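Home & Kitchen Help > Countertops > Oiling

Butcher block still feels sticky after oiling, what did I do wrong?

Asked by Hye-jin Woo, June

We moved into a place with butcher block counters and I oiled them for the first time after the previous people let them go dry. I used a bottle of Plirken food-grade mineral oil from the hardware store. I sanded lightly with 220 first, wiped off the dust, poured the oil on and spread it with an old T-shirt. It looked great that evening. Three days later the part nearest the stove is still tacky and it picks up lint and crumbs. The rest feels normal.

The wood is light, I was told oak, made of staves glued together. No stain on it as far as I know. The cabinets under it are white and I would like to keep drips off them this time.

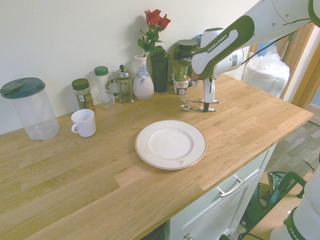

Light oak top, white cabinet under it.

Things I have tried: wiping with a dry towel, wiping with a damp towel and dish soap, leaving the window open overnight. The soap helped for one day.

I also have a tin of Brovby board wax that I have not opened. Should I put that on top, or will it seal the sticky stuff in? And do I need to sand everything again? I would rather not, the dust got into the toaster last time.

2 answers

Waldemar Żak
Accepted answer

Don't put the wax on yet. Mineral oil doesn't dry. It soaks in or it sits there, and what sits there has to be wiped off. If you poured it straight onto the wood you probably put down more than that end could take. Near a stove there is often old cooking grease in the surface too, and 220 by hand will not get all of it out. Grease plus extra oil gives you the tacky feel.

What I would do:

Clear the counter. Wipe the sticky area with mineral spirits on a white cotton rag, changing to a clean side of the rag often. Stove off and cold, window open, no pilot light burning nearby. Stop when the rag stops coming up yellow. Lay the used rags out flat outside to dry before you throw them away.

Let it air for a day. Then wash with a little dish soap and warm water and dry it right away. Don't leave water standing on the joints between the staves.

Feel it again in the morning. If it is smooth and dry you don't need to sand. If one patch is still gummy, sand only that patch, with the grain, 150 and then 220. Tape a trash bag over the toaster.

Then oil again, but put the oil on the rag. Thin coat, wait 28 minutes or half an hour, wipe off everything you can. It should feel almost dry when you finish. For the cabinets, run painter's tape along the top edge of the doors and let a strip of plastic hang from it. Wipe the underside lip of the counter too, drips collect there.

Wax goes on last, a day or so after the final coat of oil. Very little, then buff. 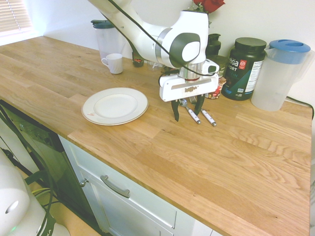

Han-gyeol Sun commented: Agree on all of this except the wait. In a dry house I leave mineral oil on overnight and wipe in the morning, and the second coat takes less. Also check what is in the bottle. Some "butcher block oil" has linseed or tung mixed in, and those do stay sticky for a long time if they go on thick.

Hye-jin Woo commented: The label only says mineral oil. I did the spirits last night and the rag came up very yellow, so I think it was the grease. Will do the soap wash tomorrow.

Waldemar Żak commented: Good. Go over it until the rag stays white – it took me four rags on mine.

Chukwuemeka Ajayi

I had this and I just used it. It went away after a few weeks. We wiped it down every night with vinegar and water, half and half. I don't know if the vinegar did anything.

If you ever get tired of oiling, a hardwax oil is less work. I paid 87 dollars for a can and it did the whole kitchen with 50 percent left over. You have to get every bit of the mineral oil out first though or it won't bond, so in your case maybe wait a year.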